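Aug 13, 2025

Too hot to sleep past six so I got up and watered the tomatoes before the sun came over the garages. Eight ripe ones! I ate two standing up, still warm from yesterday by the feel of them, and put the rest in the blue bowl. The courgettes have gone mad again. I turned my back for one day and there's a thing in there the size of my forearm, and I've already run out of neighbours who'll open the door to me if I'm carrying a bag.

Went into Nanitz on the early bus to sort out the ferry. I'd been putting it off for a fortnight because the website kept throwing me out at the payment page, and I thought, right, I'll go and talk to a human being. The office has moved round the corner next to the key-cutting place and there was a queue out onto the pavement, mostly families, one with a dinghy (inflated, for reasons of their own). Forty minutes. But I've got it, a proper paper ticket, Skoltum and back, leaving on the 28th. Cabin on the way out and just a seat coming home, which I may regret.

I haven't been to Skoltum since I was at college. What I remember is the harbour wall, a bakery that sold a sort of flat cardamom loaf, and being sick on the boat. I'd like to find the bakery. I looked for it on the map last night and there's something in the right street but it says it does phone repairs, so I'm not getting my hopes up.

Lunch at Triantafyllou, at the table by the fan. I had the beans and the salty cheese and far too much bread. They've put the prices up again but they still bring you the little plate of melon without asking, and I'd forgive them most things for that. Wrote three postcards while I was there and then couldn't find a stamp anywhere in town.

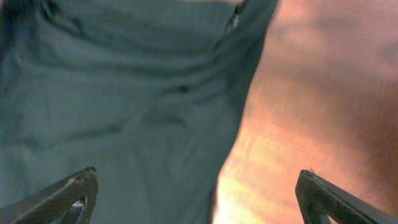
Then of course I had to do the money, as I'd promised myself I would before spending any more on this trip. It isn't as bad as I'd feared. The holiday pot stands at 2705 and the ticket was 264, so there's enough left for a decent room if I don't go silly. What I'd really like is the guesthouse up on the headland with the green shutters, but they want you to stay a whole week and I've only got five nights. I've written to ask. They can only say no.

Bought new laces for the walking boots and a tube of that dubbin stuff. The boots themselves are fine, just stiff, and I ought to wear them about the house for a few evenings. Tried it tonight and the noise on the stairs was dreadful, so maybe slippers upstairs and boots down.

The coast path goes from the harbour all the way to Fistitz if you've got the legs for it. The guidebook calls it "a pleasant day's outing", but it was written by someone who thinks everything's pleasant, including a scramble down a waterfall. I might walk out as far as the chapel and get the bus back. Or I might sit on the wall with a loaf, if there is a loaf.

No rain again. They keep saying thunder by the weekend and I keep bringing the cushions in – and then it's blue skies and I'm carrying them all out again. Made a courgette thing with eggs for supper, the third this week. Not bad with a lot of pepper.

Must remember: stamps, bins out tonight, ring the dentist and move that appointment, ask next door about the watering while I'm away. And find the travel plug. I know I had it at Easter.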